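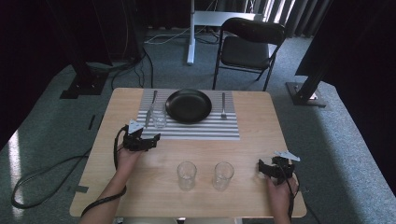

Display Basics, Unit 4: Reading a Monitor Spec Sheet
Instructor: Takumi Katayama
Handout revised March 24, 2019

Bring this handout and your Unit 3 notes. We will use the same two spec sheets as last time, the Clutoser office panel and the Killska wide panel. Both are in the course folder.

Brightness

Spec sheets give brightness in candelas per square meter, often called nits. An office monitor used in a room with normal lighting does well at 200 nits or a little higher. Next to a large window you will want more than that. In a dark room the same setting can be tiring, so most people turn it down at night.

The number on the sheet is usually the highest brightness the panel reaches with a white screen, often at the center. The corners can be dimmer. A sheet that says "typical" is giving you an average for the model, and your own unit may be under it.

Contrast

Contrast ratio is the brightness of white divided by the brightness of black. Take a panel that shows white at 200 nits and black at 0.2 nits. The ratio is 1000:1. Do this division yourself for the Killska sheet before class. The black level is in the footnote, in small type.

Ignore "dynamic contrast" for now. It compares white with the backlight turned up to black with the backlight turned down or off, and the two are never on the screen together. IPS and TN panels mostly land near the same static contrast. VA panels are higher.

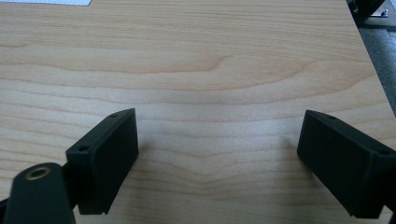 Does a higher contrast ratio make text easier to read?
Only up to a point. Black text on a white page is already clear on an ordinary panel, and sharpness depends more on pixel density and on how the system smooths its fonts. The higher ratio shows up in dark films and games.

Color coverage

Coverage is given as a percent of a named color space. The name matters as much as the number. A panel with 100 percent of sRGB can show every color most web pages use. A panel with a lower percent of a wider space, such as Adobe RGB or DCI-P3, may still show more colors overall. Never compare two percents unless the space is the same.

Coverage also says nothing about accuracy. For that, look for a Delta E figure. An average under 3 is fine for general work. Amanuel Tamiru will cover how Delta E is measured in his lab session, so we will not go into the math.

Refresh rate and response time

These two get mixed up in every class. Refresh rate is how often the screen is redrawn each second, in hertz. Response time is how long a pixel takes to change from one shade to another, in milliseconds. A fast refresh rate with slow pixels gives smearing, since the pixel is still changing when the next frame arrives.

Gray-to-gray times are quoted with the best overdrive setting. At that setting you may see pale trails behind moving objects. The middle setting is normally the one to use. The Clutoser sheet does not name the setting, so write "not stated" in your table.

Ports

Check the version of each port and not just its shape. An older HDMI port may carry a 4K picture at only 30 Hz. The cable has to support the mode too. If a monitor will not offer its full refresh rate in the settings menu, try the other port and a different cable before you change drivers.

Exercise

Fill in the table at the back for both monitors: panel type, peak brightness, static contrast, color space and percent, refresh rate, response time, ports. Mark any figure that comes from a footnote with an F. Then write a short paragraph saying which one you would put on a reception desk that faces a window.

Reading for Unit 5

Fourie, chapter on backlights, up to the section on local dimming. The Alen worksheet is optional. Tables are due at the start of the next class, on paper.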